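# Graue Kunststoffwanne - wie kriege ich den Boden sauber, ohne dass er fleckig wird?
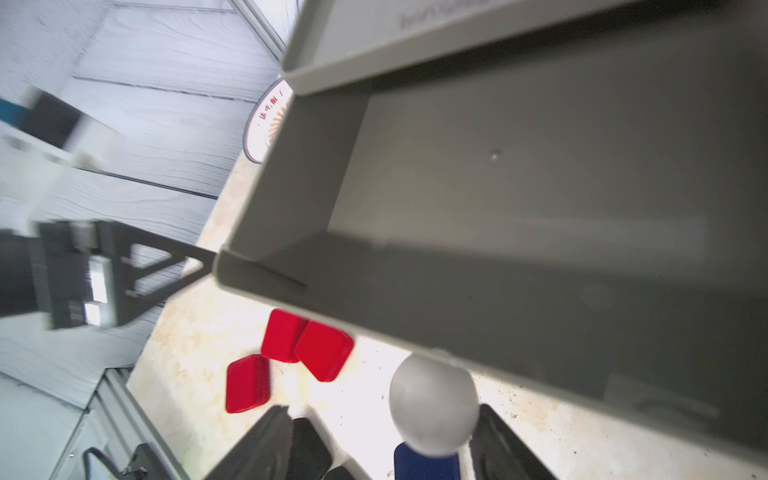

*Gefragt von **Gutitz** · 3/9/19 · Haushalt & Ordnung · 2 Antworten*

Hallo zusammen,

hab eine große graue Kunststoffwanne, da kommen immer die kleinen Teile rein. Rote Klötze und was sonst so auf dem Tisch rumfliegt. Außen und am Rand alles gut, aber der Boden innen wird bei mir nach dem Abwischen streifig. Sieht man vor allem wenn man sie schräg hält. Trocken dann so ein grauer Schleier, den man mit dem Finger wegreiben kann.

Was ich schon probiert hab:

- Spüli und warmes Wasser, Schwamm weiche Seite
- Glasreiniger (wurde eher schlimmer)
- nur feuchtes Microfasertuch

Nehme sonst für alles den Allzweckreiniger von Droseo, steht aber nix von Kunststoff drauf. Scheuermilch trau ich mich nicht, am Ende ist die Fläche matt.

Zweite Frage: die Klötze. Sind glänzend, sollen auch so bleiben. Kann man die zusammen mit der Wanne einweichen oder färbt das Rot ab? Und wie räumt ihr die ein - einfach reinkippen oder stapeln? Beim Reinkippen hab ich Angst um die Kanten.

Danke schonmal, muss gleich los, les heute Abend wieder rein.

---

## Antwort 1

**Plondora** · 52 Beiträge · als hilfreich markiert

Der Schleier ist fast immer Reinigerrest, kein Dreck. Glasreiniger macht bei sowas gern Schlieren, den weglassen.

So mach ich das bei meinen Kisten:

1. Trocken auskehren, Pinsel reicht. In den Ecken sitzt das meiste.
2. Lauwarmes Wasser, 2 Tropfen Spüli auf den Eimer. Wirklich nur so wenig.
3. Mit klarem Wasser nach, am besten in der Dusche oder Badewanne ausspülen.
4. Schräg hinstellen, ablaufen lassen, dann mit trockenem Geschirrtuch drüber.

Schritt 3 lassen die meisten aus und wundern sich dann. Wenn euer Wasser sehr kalkig ist einen Schuss Essig ins Spülwasser, danach nochmal klar. Kleine Vertiefungen oder Schrauben im Boden mit Wattestäbchen austupfen, da bleibt sonst Wasser stehen und es gibt einen Rand.

Klötze extra waschen, nicht mit der Wanne. Durchgefärbter Kunststoff gibt normal nichts ab, lackiertes Holz schon eher, und das mag auch kein Einweichen. Erst einen mit weißem Lappen abreiben, wenn der Lappen rosa wird nur feucht abwischen und fertig. Kein Schmutzradierer!! Der nimmt den Glanz weg, hab ich bei einer Brotdose geschafft, sieht aus wie abgeschliffen.

Einräumen: ich leg was Dünnes unten rein, so eine Antirutschmatte zugeschnitten. Dann klapperts auch weniger.

## Antwort 2

**Barbosa**

spülmaschine. rein damit, 40 grad, fertig. mach ich seit Jahren mit allem

> **Kommentar von Plondora:** Große Wanne passt in keine Maschine die ich kenne. Und ohne zu wissen was das für ein Kunststoff ist würd ich das lassen, meine Schublade vom Kühlschrank ist danach krumm gewesen.

> **Kommentar von Barbosa:** dann halt nur die klötze

> **Kommentar von Gutitz:** Danke euch! Wars wohl echt das Spüli, ich nehm immer einen ordentlichen Schuss. Ausgespült hab ich auch nie richtig, nur nachgewischt. Probier das mit dem Essig am Wochenende und meld mich. Antirutschmatte hab ich noch einen Rest, müsste grad so reichen. Lappentest bei einem Klotz gemacht - bleibt weiß.

---

2.952 Aufrufe · Frage ist noch offen · Ähnliche Fragen: *Etikettenreste von Plastikbox lösen*, *Kiste riecht nach Keller*, *Rand mit geprägter Schrift sauber machen*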